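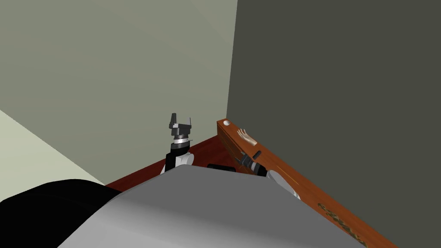 Two wall colors meeting in a corner: where do I stop one and start the other?
Posted by Mawar Liem in Painting and Decorating, July 10, 2020

Hello everyone, I hope you are all keeping well. I have been reading this site for ages and finally made an account, so please be patient with me if I put this in the wrong section.

We moved to Selthorpe in June and the back room is the last one left to paint. My husband and I went back and forth for weeks and settled on a soft gray-green for the long wall and a deep charcoal for the wall beside it. I love both colors on the sample cards, but I am nervous about the corner where they meet. The plaster is old and the corner wanders, so it is not a crisp straight line from ceiling to floor. I did a small test patch and the tape let the dark paint creep underneath, and now I have little whiskers of charcoal on my nice pale wall.

So I suppose I am asking two things. Which color goes on first, and how do I get a clean edge in a corner that isn't straight? Also, my sister thinks the dark wall will make the room feel like a cave. The room faces north and gets its best light in the morning. Should I listen to her? (She painted her own hallway orange, so I take everything she says with a pinch of salt!)

Thank you so much in advance. I have a pot of Tendell matte in each color and one decent brush.

Antonina Hladun
Member, 200 posts

Hello Mawar, and welcome! Corners like yours are very common in older houses and they can look lovely, so please don't lose heart over a few whiskers.

Light color first, always, in my house. Paint the pale wall and carry it around the corner onto the other wall by an inch or so. Let it dry properly. I leave it overnight even when the can tells me I can go sooner, and I would give it longer still before putting tape on it, especially in a damp spell. Then you put the dark color up to the line, and you only have one edge to worry about.

Now, the wandering corner. Your eye is much kinder to a straight line that misses the corner by a hair than to a wobbly line that follows it faithfully. Hang a weight on a string from the top of the corner and look at where the plaster drifts. Make small pencil marks down the dark side, join them with a long level, and tape to that pencil line. If the corner is out by more than a finger's width somewhere I would fill it first, but most are not that bad once you look at them calmly.

The part that fixed the bleeding for me goes like this.

Press the edge of the tape down firmly with an old plastic card, all the way along, going slowly over any bumps in the plaster.

Brush a thin coat of the pale color over the edge of the tape and let it dry. Any paint that creeps under will be the same color as the wall, so you will never see it.

Put on your charcoal, two coats, brushing away from the tape and keeping the brush on the dry side. 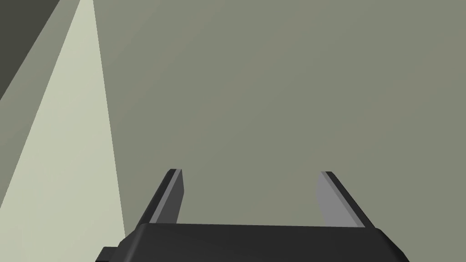 Pull the tape while the last coat is still a little soft, folding it back on itself at a slant. If it starts to tear, stop and run a sharp blade lightly down the edge before you carry on.

As for the whiskers you already have, leave them until the end and touch them out with a small artist's brush. It took me 10 minutes in my bedroom with the radio on, and I rather enjoyed it.

On the cave business, I would keep the dark color if you love it. A pale wall beside it looks brighter for the company. Try to arrange things so the dark wall isn't the one around your window, though, as that can feel a bit gloomy on a gray afternoon.

Farah Pillai
Member, 40 posts

just freehand it. good angled brush, steady hand, cup of tea after. tape is a waste of money imo

Syafiqah Wijaya
Member

I agree with nearly everything Antonina wrote, and I wish I'd had it in front of me when I did our dining room. One small thing to add from my own mistakes: charcoal in a matte finish marks terribly. I brushed past mine with a laundry basket and left a pale shiny streak that would not wipe off. Keep some of the paint back in a jam jar with the name of the color on the lid, and put down a dab when you need to. Do the baseboards last too, or you will end up doing them twice like me.

Is your plaster bare or already painted, Mawar? If it's bare you will want a thinned first coat.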